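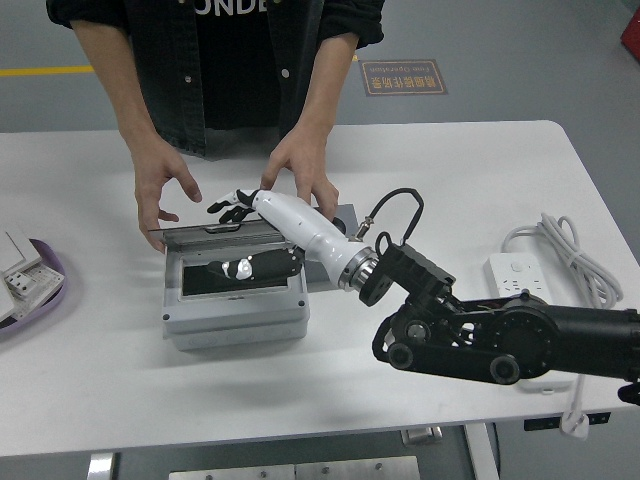 ok so the train from Mersha to Cedlow. I have now done it end to end, all 102 stops-and-starts of it (slight exaggeration, but only slight), and I have thoughts. Thread!

First up, book the left side. LEFT. Everyone tells you the right because of the river but the river is behind gum trees for most of the way and you get about nine seconds of it. Left side you get the hills, the old silos and a paddock full of alpacas just past Brillwood.

The buffet car opens when it feels like opening. I queued for a toastie, got to the front, and the shutter came down. Went back at Brillwood and scored the last cheese and tomato. Burnt on one side, still a solid 7.

Bring a jumper!! The aircon has 2 settings, off and Antarctica. A lady across the aisle had a full doona with her and I laughed at first and then I was very jealous.

Phone reception drops out after Skikivmont and doesn't come back until you can pretty much see Cedlow. Download your podcasts. I didn't, so I read the safety card, then the back of the safety card, then a magazine someone had left in the seat pocket with the crossword half done in purple pen. I finished it. 14 down was "ottoman".

We sat at Skikivmont for ages waiting on a freight train. You're allowed to hop off and stretch your legs, and the platform has a proper old weighbridge and a tap with really good cold water. Fill your bottle there, the stuff on board tastes like a garden hose.

Someone asked about bikes: yes, but they only take 2 per train and you have to ring ahead, you can't do it online.

Would I do it again? Yep, in July, when the hills are green. With a doona.

Oh and the scones at Cedlow station shut at three. Run.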